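New sight, old rifle, and a lot of swearing at clamps

So the Corideo finally arrived. If you read the January post you'll know I'd been dithering over a new scope for the air rifle since before Christmas, mainly because the old one had started to go a bit milky round the edge and I was blaming it for every bad card I shot. Some of those bad cards were definitely the scope. A fair few were me.

I got it from Okudico in the end, £187 with the mounts thrown in, and I'll say straight away that the mounts were the reason I picked them over the other lot. I had a set of cheap ones before that never clamped down evenly, you'd tighten one side and the whole thing would lean over like a shed in a gale. The new ones are two-piece with four screws on each cap, and they feel as if somebody has measured them. 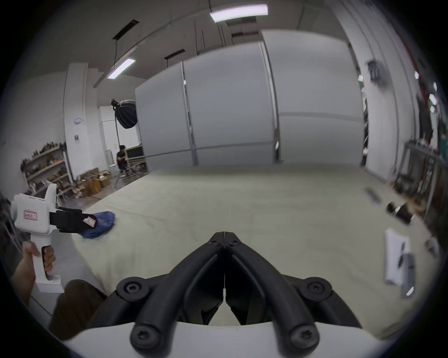 Black jaws in the middle, and a hand on the second gripper over to the left.

Anyway, fitting. I always think this will take twenty minutes and it always takes the whole evening. Old scope off, rail wiped down, bottom halves of the mounts on but only nipped up, scope laid in, caps on finger tight. Then you get behind it and discover that it's miles too far forward and you're craning your neck like a tortoise. Slide it back. Get behind it again with your eyes shut, settle your cheek where it wants to go, open your eyes. If you can see the full circle without shifting, you're there. If there's a black crescent at the side, you aren't, and off you go again. I must have done this a dozen times because I kept checking it standing up when I shoot nearly everything sitting down, and my head goes in a completely different place when I'm sitting. Lesson learned (for the third time, my notebook informs me).

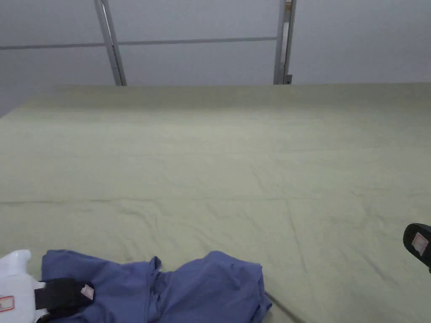 Getting the crosshair level is the part I fret over most. Plenty of people do it by eye and get on perfectly well, but I seem to have a built-in lean to the left, so anything I set by eye ends up a few degrees out and I don't notice until I'm dialling for the longer targets and everything drifts sideways. I use a bit of string with a weight on it, hung from the washing line post at the end of the garden, and line the vertical up with that. Don't go using any old line that happens to look straight, though. Take that long crease running across the green fabric, it looks straight enough from one side to the other, but it's a fold in a wrinkled cloth and I wouldn't set a crosshair by it. String and a weight! It costs nothing and gravity hasn't let me down so far.

Once it's level, the caps go down a quarter turn at a time, going corner to corner like wheel nuts. I've got a little torque driver now and I do use it, though for years I just went by feel and crushed one tube doing it. You could see the ring marks when I took it off. Very embarrassing, and it went in the bin with nobody told.

Zeroing I did at Kerr, where the club has the indoor lane, so at least there was no wind to argue with. First shot was so far off the paper that I had to ask the next lane along if it had landed on theirs. (It had. Sorry.) I moved the card in closer, got it on, then worked back out. From there it was well behaved. I'd shoot a group, count the clicks, wind it over, shoot another, and the group actually moved to where the sums said it would, which the old scope had given up doing some time last year. The last adjustment was seven clicks up and then I left it alone, because I know what I'm like and I'd have fiddled with it until closing.

39 pellets in all to get it zeroed. I've done it in fewer, but I've also gone through most of a tin, so I was pleased.

Pellets, then, as two of you asked. I'm still on the Ostow domes. I tried three other sorts over the winter and wrote them all up in the notebook, and none of them grouped any better out of this barrel. One was a good bit worse, with a flyer in nearly every five. I know people who wash, sort, weigh and lubricate theirs, and I did have a phase of it, sitting at the kitchen table with a set of scales and a magnifying glass feeling like a jeweller. I can't say it did anything for my scores. These days I tip a few into my palm, chuck out any with a bent skirt and shoot the rest.

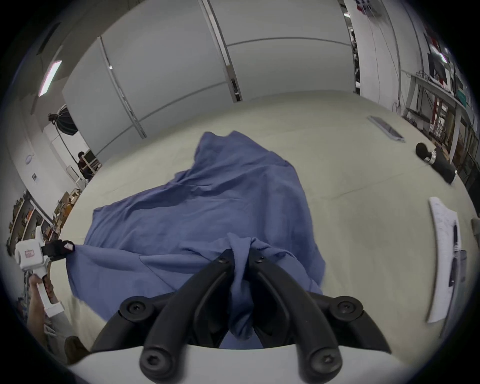
The other thing I wanted to try was leaving the barrel completely alone for a bit. I used to pull a patch through after every session, and then spend the first part of the next one wondering why my shots were wandering about. A clean barrel on mine needs a good few pellets through it before it settles, so all I was doing was starting from scratch every time. Now I clean it when the groups open up and not before. According to the notebook I've put 3,455 through it since I began keeping count, and in the second half of that I've cleaned it a handful of times at most. Your rifle may well feel differently, they're all awkward in their own way.

Glass is another matter. Caps on whenever it's not in use, a puffer first to shift any grit, then a proper lens cloth. Please not the hem of your jumper. I've watched people do it with the hem of a fleece that's been kneeling in mud all morning and it makes my teeth itch.

What else? The side wheel is stiffer than I'd like, particularly at the close end, but I'm told they free up. The numbers on it are small and I've already put white tape round it and written my own on in pencil. I want to check each distance properly before I ink them in. The reticle is nice and thin without vanishing against dark targets, and the picture stays clear right out to the edge, a treat after squinting through fog for so long. I do miss the old turrets, which had a lovely loud click. On the new one I have to count under my breath and hope I'm not distracted.

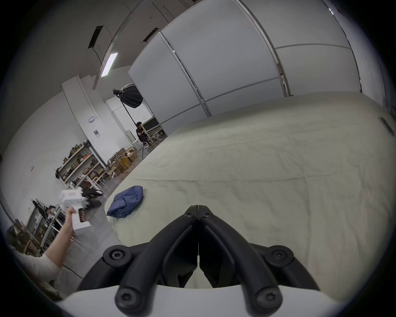 Off-white cloth spread out, with the navy bundle near the front edge.

Next job is the trigger blade, which I've had set slightly too far over for my finger ever since I changed my glove, and I want to have a go at the butt hook as well while I've got the hex keys out. I'll mark where everything is with a bit of tape before I touch it this time. And if anybody has pencilled up a Corideo side wheel already, send me your numbers and I'll see how far they are from mine.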